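Gallery: a table, a mug and a whole lot of demonstrations

Hi again! A few people asked what I've been up to since I joined the Vorkavov project in April, and the short version is that I spend my days teaching a robot arm to handle ordinary kitchen things, one example at a time. The longer version is this page.

If you haven't followed along, we're building up a set of demonstrations for a learning system. I move the arm through a little job by hand, the software saves what the arm felt and what the wrist camera saw, and then I do it again with everything shifted over a bit. Then again. The goal for this first batch is 233 good ones, and I'm past 100 now, which I celebrated with a very large pastry.

My setup notes, for the folks at Brunet who want to copy the layout: we keep the table white so the wrist view stays easy to read, and we move things between takes without trying to be tidy about it. I used to line everything up (old habit from my lab days) and Solène Vidal, who runs the training side, told me to please stop, the model was going to think mugs only live in one place on earth. So now I shove things a little, turn the handle some other way, and go. Solène also wants each take named before the next one starts. I forget this constantly.

On to the wrist views! I like these angles a lot more than the nice wide shots, they're so close in that you really get how little the arm has to work with.
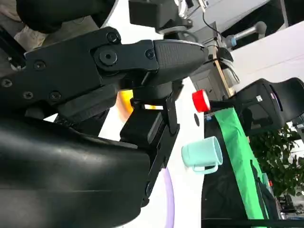
Mint-green mug, red cap, and the gripper taking up most of the view as usual. I love how the green cloth pops next to all that black hardware.

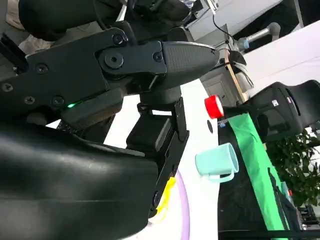

Same mug and red cap with the second gripper over on the right, and you get a good look at the diamond texture on the fingertip pad.

How many demonstrations does one task need before it's worth training on?

It depends on how much the task varies. For a simple pick with one object, we do a first training run early, look at where it fails, and then record more examples of exactly those situations. A task with two arms and several objects takes a lot more, and we'd sooner have a smaller set with plenty of variety than a giant pile of near copies.

What else... Bastien Caron wrote us a little script that flags takes where the arm sat still too long, and it has been a bit humbling for me. I pause when I'm thinking! The script does not care. I had 5 takes thrown out in one morning for dithering, and I've gotten much smoother since, mostly by planning the whole move before I touch anything.

We're also trying out Skukov, the labeling tool, for marking the moment a grasp begins and ends. It's pretty good once you learn the shortcuts, though I keep hitting the key that jumps to the next take and losing my place. If anyone at Destolano has figured out how to remap that, please write to me, I will owe you a coffee.

Next up for me is a round with softer stuff, cloth folding mainly, and I'll put up another gallery when we've got enough of it recorded. Questions are welcome in the comments, I read them all on my lunch break.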